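In Defense of the Half-Used Shelf

Stelcombe Center for Shared Workspaces – Opinion
2022-01-17

Organizations that provide shared tables to the public tend to hold firm views on storage. The prevailing view is that a shelf should be filled. Space costs money, the argument runs, and a surface with very little on it represents a purchase that has not been justified. This essay takes the opposite position with regard to one particular piece of furniture, the small two-tier shelf that stands on top of a table.

The Center reviewed its own tabletop storage last July. At that time 42 units were in service across the Idau and Enach rooms, and most were packed to the edges. Members lifted down three items to reach a fourth. Small things went to the back of the lower tier and stayed there until the unit was moved for cleaning. Paper scraps, short ends of ribbon and single beads were recovered in quantities that surprised the staff.

The difficulty lies in the lower tier. An upper board is seen by everyone who approaches the table, and it is put in order as a matter of course. The lower board sits in shadow, and its clearance is modest. It therefore collects whatever is too small to file and too good to discard. A large shelf against a wall can absorb this habit for years. A tabletop unit cannot, and the overflow soon reaches the work surface.

Our recommendation is that the upper board be left clear at the close of each session and that the lower board hold only the pieces in current use. Members have objected that this wastes half the furniture. The objection deserves respect, particularly from those who travel to us with heavy bags – but a clear board is in use whenever someone needs a place to set down work in progress. Under the former arrangement that work went on a chair, or on the floor.

It has also been suggested that the units be replaced with closed drawers, as was done at Ackroyd. We do not favor this. A drawer hides eight forgotten pieces as readily as one, and it must be opened before anyone can know. An open frame allows a person to judge the state of the shelf while walking past it.

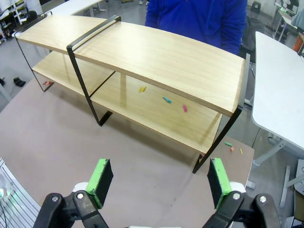

What Remains on the Table

Small pieces that leave the shelf should be returned to it or thrown away before the next session begins. The Center does not propose a penalty. It does ask that each table keep one shallow dish for colored scraps, and that the dish be emptied every 19 days.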